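Bench notebook, Workari room
May 7, 2025

White table, back wall. Cleaning, leveling, light check.

Carried over from last entry: top rocks when leaned on at the front left corner, tape residue along the front half, glare from the ceiling fixture over the right side. Did the first two properly and the third as far as the fixture allows.

Rock first. Took the load off the table and put the long level on it, front to back and then left to right. Front to back was fine. Left to right it fell toward the left, and the corner lifted off its foot when I pushed down on the diagonal. Foot was screwed all the way in and the lock nut was jammed against the leg. Freed the nut with the thin wrench, ran the foot out until it took weight, backed it off until the bubble centered, locked it. The Dostley feet have a coarse thread, so a quarter turn is more than it looks. Rechecked after loading the table again. Bubble stayed put. Pushed down on all the corners, no movement.

Length across the top measured 2190 mm, which matches the order sheet. Thickness at the edge is 22 mm. Writing both down here so that the next person ordering clamps doesn't have to crawl under with a tape. The clamps in the drawer are fine for 22, the small ones from the Brademholm room are not.

Residue. Mostly from the blue tape used to mark positions in September, which should have come off the same week and stayed on all winter. Tried in this order:

Warm water, drop of dish soap, soft cloth. Took off dust and finger marks, did nothing to the adhesive.

Iordache label remover, sprayed on the cloth and not on the table. Left it 3 minutes under the folded cloth, then rubbed along the line of the tape. Came up clean on the first pass except where the tape had been doubled. Second pass on those.

Plastic scraper, held almost flat, for what was left. No metal on this surface. There is already one fine scratch from somebody's razor blade and it can only be seen with a lamp held low, but it catches dirt.

Rinsed with plain water twice. The remover leaves a film that does not show and makes new tape lift at the ends, so the rinse matters more than the scrubbing. Dried with a paper towel, then left it uncovered. Tested with a short strip of fresh tape after lunch: stuck down flat, peeled without leaving anything.

Some specks did not come out. They are very faint and they don't catch on a fingernail, so I take them to be in the finish. Not going after them with anything abrasive. If they bother someone, the usual answer applies - turn the lamp, not the table.

Light. Put the folded white card behind the diffuser and moved the side lamp back until the bright patch on the right was gone by eye. No meter reading, the meter is out on loan. The top now looks even from the front, slightly gray toward the back. Good enough for placing parts and for reading pencil marks. If we get the meter back I will put numbers in.

Things learned, mostly about the order of work:

Level before cleaning. I did, and was glad, since the level and the wrench both left marks.

Paper towels shed on this finish. The lint comes off with a barely damp cloth, but next time use the lint-free ones from the start. Supply cabinet, second shelf, item 84 on the stock list.

Mark positions with pencil if they are needed for a day, tape if they are needed for a week, and put a date on the tape. Anything undated comes off at the next cleaning.

Still open:
Felt pads for the cable tray under the rear edge - it buzzes when the door closes.
Replacement for the left front foot. Thread is worn on one side. Holding for now.
Ask Dostley whether the feet are sold singly or only as a set.

Table is back in use from this afternoon. No solvents on it apart from the one above, please.
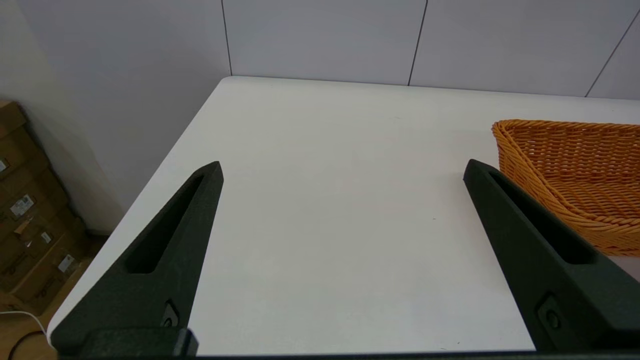
Note added under the entry by another hand: the feet come only as a set, I asked when the other table needed one. There should be spares left in the bag taped inside the lower drawer. Also, the fresh tape lifts after two days even with the double rinse, at least at the corners, so I would rinse a third time or wipe with a little alcohol on a corner nobody uses and see if the finish minds.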